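The Case for the Shared Laundry Room

Opinion
Dec 20, 2023

The plans for the new flats at Grisholm went on show in November, and I spent most of a lunch hour looking at them. They are decent plans. The rooms get daylight from two sides, there is somewhere to put a pram, and the bins are not under anybody's bedroom. There are 40 flats in the first block and each has a space marked WM in the kitchen, squeezed between the sink and the cooker. What the block does not have is a laundry room. I think that is a mistake, and one we have been making for so long that it no longer looks like a decision at all.

I grew up in Wodby, in a building where the washing was done in the basement. There was a book on a string with the hours ruled in pencil, and you wrote your flat number against the slot you wanted. My mother had the same slot for years and guarded it. She did not enjoy going down there, and I won't pretend that she did. The stairs were steep and the light was on a timer that went off before you had finished sorting. When we moved to a house with plumbing for a machine in the kitchen she was delighted, and I would not have told her she was wrong.

So I am not arguing from fondness. My argument is mostly about space, and then about noise and damp, and a little about money.

Take space first. A small flat has a small kitchen, and a washing machine takes the place of a cupboard and a half. Architects draw it as a neat square with a cross through it. They do not draw the open door, or the person crouching behind it, or the basket on the floor that has to be moved before anyone can reach the fridge. They also leave out the airer, which in most flats I know stands in the living room from October to April and is the largest piece of furniture in it. 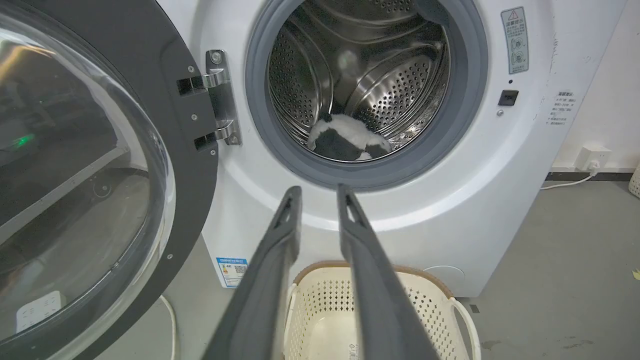 Then there is the question of what happens to the water. Every load that dries indoors gives its moisture to the walls, and in a well-sealed modern flat it stays there unless a window is opened. Housing officers tell tenants to open the windows. Tenants, who are paying for the heating, shut them again. Each side then blames the other for the mould behind the wardrobe. A proper drying room, heated and ventilated, with lines across the ceiling, would take much of this argument away. It is an old idea and it works with very little equipment.

Noise is harder to write about because people differ so much in what they can bear. I lived for three years in Zeseveck under a neighbour who worked late shifts and washed when she got in. She was perfectly entitled to. There was no other time for her to do it, and the floor between us was thin. We had one stiff conversation on the landing and after that we nodded at each other. Put the machines on a concrete floor at ground level and neither of us would have had anything to complain about.

On money I will be careful. A shared room costs something to build and something to run, and landlords know both figures. The costs on the other side are spread over so many households that they never appear on one sheet of paper. Each tenant buys a machine, often second-hand, and pays to have it moved. Each flat needs its own pipework and waste, and each set of pipes is another place for a leak to start. A leak on the fourth floor is seldom only the fourth floor's problem. I have seen one ruin three ceilings in an afternoon.

The usual reply is that people don't want to share. Some don't, and they should be free to put a machine in their own kitchen if they have the room for it. But I am not convinced the wish is as widespread as developers say. At Ignacio Court, where I have lived for the past 14 years, there is a laundry room with 7 machines for around 90 flats, and on most evenings you have to book ahead. Plenty of those who use it have a machine at home as well. They come down for bedding, or for the drying lines, or when they have had visitors and there is a heap to get through at once.

It has its irritations. Somebody takes the good trolley upstairs and keeps it. Powder gets spilled. There was a long quarrel about whether dog blankets should be allowed, which ended with a sign that both sides thought was rude. A shared room needs a person whose job includes looking after it, with paid hours to do so, and where that has been left out the room goes downhill within a year or two. Most of the bad stories I hear about laundry rooms are about places where the cleaning was cut first and the locks were changed later.

I have heard it said that the room also brings neighbours together. I am wary of that one. People sitting by a machine mostly look at their phones, and I do too. What I will say is that I know the faces of the people in my building and can tell who is a stranger on the stairs, and I learned most of those faces while waiting for a spin cycle to finish. Whether that is worth anything to a planner I don't know.

The Grisholm scheme is meant to grow to 500 homes over the next ten years. The first block will set the pattern for the others, as first blocks do. There is a ground-floor unit on the north side labelled "flexible use", which in my experience means it will stand empty until a betting shop or an estate agent takes it. It has drainage and a level entrance, and with the right extraction it would do very well.

The comment forms are by the door in the library and the box is emptied at the end of the month. I have filled mine in, and I asked for washing machines and somewhere warm to hang the sheets.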